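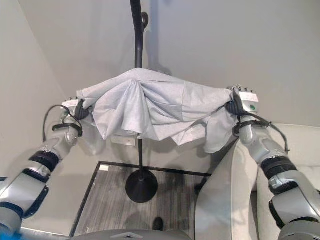
I am not a person who enjoys laundry. I own one good jumper and I've shrunk it twice. So it was with some embarrassment that I found myself, at half past nine on a wet January morning, standing in a make-believe living room and being shown how to hold up a cloth properly, by the shoulders so to speak, so that a robot could learn it from me.

The living room belongs to Cotix, a small outfit on the first floor of a former carpet showroom. Somebody has gone to a fair bit of trouble to make it feel like a home. There's a pale grey sofa, a glass-topped table, a grey floor with a wood grain to it, and plain walls in the sort of colour landlords love. The robot works facing the wall, with the sofa off to its right, and most of its day goes on picking up bits of fabric, opening them out and putting them down again.

I say "the robot", but for now the robot is mostly whoever is driving it. That was the first thing I had to get my head round. Nothing I saw that morning was the machine deciding for itself. A driver sits a few steps away, moves a pair of handles, and the two arms follow. Every camera view and every movement of every joint gets saved. Do that enough times, with enough different cloths in enough different tangles, and you have a pile of examples that a learning system can chew on. The people at Cotix call one go an episode, which made me picture theme tunes.

The project is called Nekton. I asked what the name had to do with laundry and was told it means animals that can swim against the current (as opposed to the ones that just drift about). I still don't see what it has to do with laundry, but it's a lovely word and I've used it in conversation several times since.

Why cloth, though? I'd assumed they would start with something easy and work up to it. Well, they did. Cups came first, then boxes, then a drawer. A cup is a cup whichever way you turn it. A cloth has no shape of its own at all. Pick it up by one edge and it becomes a long droopy triangle; drop it and pick it up again and you get something new. Even when you've found two corners and lifted them level, the middle sags and puckers and the bottom hangs down in lobes that get in front of the very fingers you're trying to watch. People see past this without thinking. A camera only gets what's in front of it, and with a big pale cloth held up before a pale wall, there isn't a great deal to go on.

That last bit turns out to matter to them a lot. I'd wondered aloud whether it wouldn't be kinder to use a bright red cloth so that it stood out. They do have red ones, and a striped one, and a horrible tea towel with lighthouses on. But people's homes are full of grey things lying on other grey things, and if you only ever collect the easy sort, you end up with a robot that can fold nothing but lighthouses. So grey on grey goes into the mix, and the drivers grumble about it, and it gets done.

A session is 30 episodes. It doesn't sound like much. I was given a go after the mid-morning tea and I can tell you it is plenty! You begin with the cloth in a heap. The heap has to be a fresh heap every time, and there's a knack to that, too. Left to myself I made the same heap over and over, a sort of soft pyramid, and was politely asked to stop. The regulars have their own ways round this. One throws it over her shoulder without looking. Another rolls it up first, then shakes it once. There's a sheet of paper stuck up by the kettle with suggestions on it, and at the bottom someone has written "sneeze on it", which I hope nobody has tried.

Then you take the handles. They're lighter than I expected and the arms are quicker than I expected, and for the first few minutes I drove as you'd drive a borrowed van. The fingers close with a little squeeze on the handle. What you don't get is any feeling of the cloth. My own hands know when they've got one layer or two, and these hands, as far as I was concerned, knew nothing. I had to look, lean over, look again. I pinched a corner that was really a fold. I pinched a corner that was really the table (no harm done, but I did say sorry to it).

The trick, once you've got one corner, is to lift it high and let the weight of the cloth do the sorting for you. The second corner usually swings out somewhere low down. You catch it with the other hand, bring the two up level, ease them apart and hold. That's all the first half of the task is. Hold it up, reasonably flat, for a slow count of two, then lay it down. When I managed it I made a noise that got me looks from the next room.

My instructor's advice was to stop being so careful. It surprised me, as I thought careful was the whole idea. But a nervous driver hovers, and dithers, and goes back for another try at something that was fine already, and all of that gets saved along with the good parts. The system learns from what you do, and if what you do is hover, then you'll get a hoverer. They want brisk, ordinary movements, the kind you'd make if you had a basket of the stuff to get through before the school run.

Mistakes are another matter, and people there disagree about them quite cheerfully. If you drop a corner and pick it up again in the same go, some would keep the episode, as a robot ought to see how a slip gets put right. Others would bin it. At the moment the rule is that you keep the recovery and bin the muddle. I asked who says which is which. The driver says, straight after, with one key for keep and one for bin, and then somebody else watches it back at speed and has the final word.

I sat in on the watching, which happens after lunch in a room with the blinds down. It's oddly soothing. Cloth goes up, cloth comes down, cloth goes up. You see it from the robot's own point of view, arms reaching up from the bottom corners as though they were yours, and after a while I caught my shoulders moving along. The checker was looking for things I'd never have noticed. Had a sleeve strayed into view? Was the cloth fully let go of at the end, or did one finger still have it? Had a cable snagged? She'd stop, scribble, carry on. On the day I visited there were 104 episodes in the queue, mine among them, and I watched my best one go by in a few seconds flat. It was kept. I was absurdly pleased.

They don't do all of it on their own. A second room, run by a firm called Plovico, collects the same tasks with different furniture and a much darker floor, and the two lots are put together at the end. The differences are the useful part. A system that has only ever met one sofa tends to think the sofa is part of the job. There's a story about an early version that did beautifully until someone shifted a lamp, after which it reached very confidently for a spot where no cloth had ever been. These days things in the room get moved about each morning, and there's a chart to say who moved what.

The cloths themselves come from Nugroho, a textile shop round the corner which sells them the ends of rolls and has, I gather, given up asking. They get washed every so often. New fabric is stiff and behaves itself, old fabric flops, and they want both. The washing is done by hand-me-down machine in the back kitchen, and the folding afterwards is done by people, badly, because by that point in the day everyone is sick of the sight of it.

I did ask when I might have one at home. I got a long breath and a very kind smile. The trained system can do the opening-out part by itself some of the time, on cloths it knows and a few it doesn't. I saw it have one try before I left. The arms went in lower than a person would have taken them, fished about a bit, came up with a corner and then, after a pause that had the whole room leaning forward, found the other. It held the thing up for its slow count of two. Then it put it down half off the table, and somebody went to get the next cloth.

My jumper, meanwhile, is drying flat on a towel, as instructed by one of the drivers, who was quite stern about it.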